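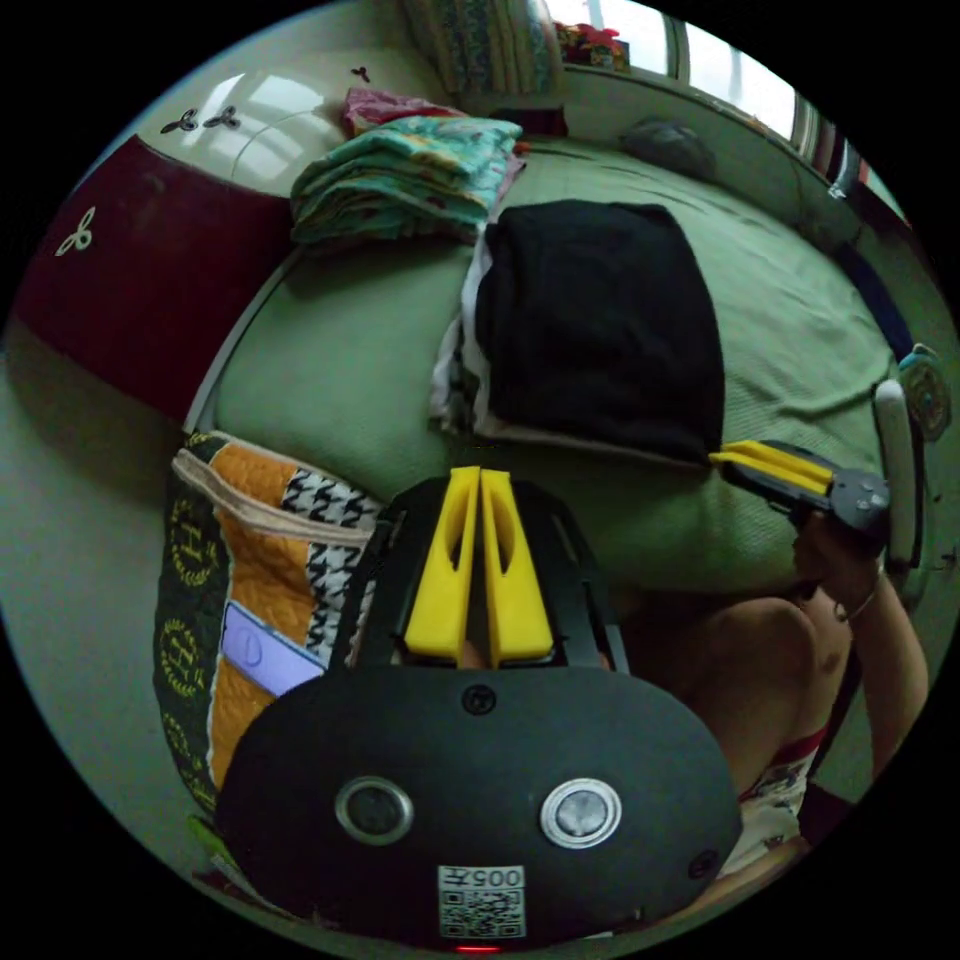

A reader going by Sternia asked under my last post how on earth you get the two fingers on a home-built hand-held gripper to close straight, when theirs cross over like a pair of bad scissors. Good question! I had exactly that for weeks with the Drono, which is what I call my own build, so I'll go through the whole finger job again and slower.

Start with the printing. I do my fingers in yellow because it was the reel I had, and I print both in one go so they shrink by the same amount. Lay them flat. Stood on end they look lovely and then snap along the layers the first time you pinch anything thicker than a sock. Keep the slots in the design too – they let the finger bend a bit, and a solid one just shoves the cloth along the bed.

Next, clean up the pivot holes. Mine come off the printer tight, so I turn a drill bit through by hand until the pin slides in under its own weight. Go gently, you can't put plastic back (I've tried, with glue, and we won't discuss it).

Now fit the fingers to the frame with the screws only half tight. Close them, slip a strip of card between the tips, and look straight down from above. They should run parallel, with the card just gripped. If one leans, slacken that side, nudge it over and look again. When you're happy, tighten left and right by turns, a quarter turn each. Doing one side fully first is what caused my scissors problem.

Then give it 33 slow squeezes. I know, odd number, but it's how many I'd done when my first pair settled in, and I've stuck with it. Check the card again afterwards and tighten if you need to.

For a proper test I use folded clothes and blankets. Try the edge of something thick, then a single thin layer, which is much harder. If thin cloth slips out, glue 2 strips of rubber inside the tips and repeat the card check, as the rubber changes the gap.

My current pair has done roughly 1000 squeezes and I've only had to tighten it once. Next time I'll get on to the buttons and the wiring behind them, which took me far longer than the fingers did.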